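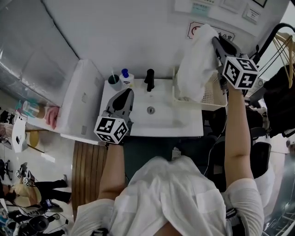

Tefera Lindqvale

Washroom Sink and Towel Basket: Your Questions

Updated Apr 28, 2008

Welcome! I look after the small-space pages at Broludura, and the washroom sink gets more mail than any other corner of the house. I love this mail. A sink with a little counter is maybe four feet of the building and everybody has to use it, so small changes feel huge. Below are the ones I get asked most, with whatever I've learned from my own mistakes.

Where should the hand towels live?

In an open basket right on the counter, at the end away from the soap. I switched from a towel bar to a basket in November and I would never go back! You grab one with wet hands and you don't drip across the floor to get it. A white plastic mesh basket like the one on our sink is perfect because air gets in from the sides and you can rinse the whole thing in the shower.

Do the towels have to be folded?

No. Fold them if you enjoy it (I do, on a good day), but small towels tossed in a basket dry hands just as well. If you do fold, stand them on edge like file folders so that pulling one up doesn't drag three others along with it.

Clean and used towels in the same basket?

Please don't. Keep the counter basket for clean ones only and put a second container under or beside the sink. If people keep getting it wrong, make the two baskets different colors. That fixed it for us in a day.

How often do you empty the basket completely?

Once a week. Everything out, even the ones at the bottom that never got touched, and wipe the counter underneath. You'll find hair ties.

What belongs on the back edge of the sink?

As little as you can stand. We keep a soap pump and a dark green cup there, both to the left of the faucet, and that leaves the other side clear for reaching into the towels. Anything else goes to the side shelf. The back edge is where water sits, and every extra bottle is another ring to scrub.

I like a pump with a cap in a different color from the bottle, by the way. Ours is white with a blue top and guests find it right away.

Is a black faucet a pain to keep clean?

It shows dried water spots more than I expected, and I still adore it against a white sink! Wipe it with a dry cloth at night. Skip anything gritty. If you have hard water, a cloth dampened with a little diluted vinegar takes the film off, but check the maker's care sheet first and rinse well, since some finishes don't like it.

How do I clean the drain?

Lift out whatever lifts out, scrub it with an old toothbrush and dish soap, then run hot water for a minute. Do it before it smells. I do mine on the same day as the basket so I only have to remember one thing.

What do you put on the floor?

A wooden slatted mat. Water falls through the gaps and your feet stay off the cold floor, and it feels so much nicer than a soggy rug. Stand it up against the wall to dry every few days and wipe under it. A reader in Tiraden asked if the slats get slippery; soap drips are the only trouble I've had, and a damp rag takes care of them.

Can I hang signs over a sink?

Sure, if several people share the room. Keep them up high where they won't get splashed. We have a white one with red lettering and a couple of smaller notices, and I check them now and then to see whether they still say anything anyone needs. Paper curls in a damp room, so frame it or slip it in a plastic sleeve.

My sink is next to the coats. Help?

Same here! Our clothes rack is just to the right. Leave enough of a gap that you can shake out a towel without hitting a sleeve, and hang the dark things closest, where a splash won't show. Wooden hangers have held up fine for me, even this near the water.

What about a shelf beside the sink?

Wonderful if you have room. One cleaning cloth, one bottle, done. Ours has a pink cloth on it, and pink has turned out to be a great choice, because it never gets mistaken for one of the white towels.

Which towels wash best?

Plain cotton, hand size, white. Skip fabric softener, which makes them soak up less. Dry them all the way before they go back in the basket, even if that means another ten minutes in the dryer.

Related pages: Rarutora shelf plans, Entryway racks and hooks, Drying laundry indoors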